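Frequently asked questions

Last updated February 2018

I run this film blog on my own, mostly late at night, and the same questions keep landing in my inbox. I've put the answers in one place so I can point people here and get back to watching things.

What do you review?

Mostly older movies on disc, with a heavy lean toward box sets, restorations and the odd television series that never got a proper release the first time. I do see new movies in theaters, but so does everybody else, and by the time I've gotten my thoughts in order the thing has usually left town.

Do you take requests?

Sure! Email is best. I keep a list, and it's long, so please don't be hurt if your pick takes a while. The Drurkero box took me from one summer to the following December, and I had three people nudging me the whole way (you know who you are, and you were right about the second disc).

How do the ratings work?

Out of 5, no halves. A 5 means I'd buy it again if my copy melted. A 3 is a good evening. A 2 means something in there is worth your time but you'll have to dig for it. I rate the movie and the disc separately, so a great movie in a lousy transfer can end up with a 5 and a 2 sitting next to each other, and I'm fine with that.

Why did you give the Galtar set such a low disc score?

I get this one more than any other. I love those movies. I've loved them since a friend's older brother taped them off cable for me. But the set has subtitles that drift out of sync on two of the features, the sound on the early ones is pushed so hard it crackles, and the booklet is basically a list of chapter stops. For what Galtar was charging I wanted an essay at least — one essay! The movies themselves got top marks, if you scroll down far enough.
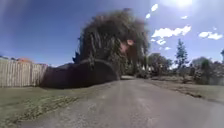 Dorrie's Basement left this under the review: I have the same set and the subtitles are fine on mine, so either you got a bad batch or your player is the problem. Totally with you on the booklet though. Did you try turning off the surround setting? The crackle mostly went away for me.

I did try it after reading that, and it helped a little with the sound. The subtitles still wander on my copy. If yours are okay, I'd love to know when you bought it.

Do you get free discs?

Sometimes. Flenex sends me review copies a few times a year, and Galtar used to (I wonder why they stopped). Whenever a disc was free I say so at the top of the review. Everything else I pay for, or borrow from the library, which has a much better foreign section than you'd guess from the outside.

Which cut of Rutkowska did you watch?

The 97 minute one. There's a longer version floating around that puts back the wedding and a lot of driving, and I've only seen it once, on a tape so murky I couldn't tell the bride from the curtains. I don't feel right reviewing it on that basis. If it ever comes out on disc, I'll be first in line.

Will you spoil the ending?

I try hard not to. If I need to talk about the last act I put a warning in capital letters and leave a gap. Comments are another story, so scroll with care.

Can I use your reviews on my own site?

A paragraph or two with a link back is great. Please don't copy the whole thing. It's happened, and it makes me grumpy.
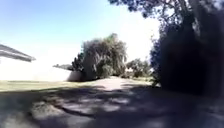 Where should I start with older movies?

With whatever actor you already like. Find the earliest thing you can get hold of, watch that, then look up who directed it and follow them for a while. I wouldn't start with a best-of-all-time list. I did that in college and it felt like homework until I gave up and rented a dumb heist picture.

Why are comments closed on the old posts?

Spam. They shut by themselves after a while, and if you've got something to add to an old one just email me and I'll paste it in at the bottom with whatever name you want.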